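Votness Completes Platform Migration for Rivport Sportsbook

Votness has finished moving the Rivport sportsbook to its own account and wallet system, ending a project that started in October. The last group of customer accounts was transferred overnight, and the old system now accepts no new bets. It will stay online in read-only form until all open futures bets placed on it have been settled.

The transfer covered player balances, bet history, deposit limits and self-exclusion records. Bonus balances were handled separately. Any bonus with an unmet wagering requirement was carried over with the requirement as it stood at the time of transfer, and the expiry date was not changed.

Operators that use Votness for odds only, including Cerkine, are not affected. Their feed runs on a separate service and the connection details remain the same.

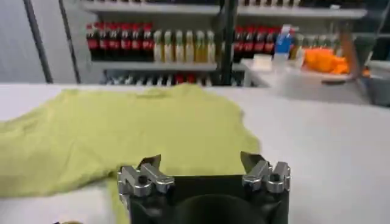 Duygu Yaman

13 February 2020

Under the old arrangement, Rivport ran its casino and sportsbook on two wallets. A customer who wanted to move money from one to the other had to make an internal transfer, and the transfer was logged as a withdrawal followed by a deposit. This inflated both figures in the monthly reports and caused problems with deposit limits. A customer with a weekly limit of 1000 could reach it by moving the same money back and forth.

The new system uses one wallet with two product ledgers. Deposits are recorded once. Stakes and winnings are recorded against the product in which they occur, and the limit check is made only when money enters the account from outside.

Settlement rules have also been revised. The Rivport rulebook had 66 market types with their own settlement text, many of them differing only in wording. These have been grouped under six general rules, with exceptions listed by sport. The treatment of abandoned matches is the main change that customers will notice: a bet on a market already decided when play stops now stands, and all other bets are void unless play resumes within the period given for that sport. The earlier rule voided everything.

Esports markets follow the same structure. When a map is replayed for technical reasons, bets on that map are settled on the replay. Bets on the match as a whole are not touched.

A check after the final transfer found 2428 accounts with a currency rounding difference between the old and new ledgers. In each case the difference was less than one cent. Votness rounded all of them in favor of the customer and posted the corrections as a separate entry type, so that they can be left out of revenue reports.

Operators that pull reports by file should note that the column order in the daily settlement file has changed. The bet reference is now the first column, and the product code has been added at the end — scripts that read columns by position will need to be updated. Scripts that read by column name will continue to work.

Tatlı is the next brand in line for the move. Its sportsbook is smaller, but it offers cash-out on combination bets, a feature Rivport does not have, and the pricing for partial cash-out is still being tested. No transfer date has been set. Account managers will send the test schedule and the updated file format to Tatlı staff before any customer data is moved.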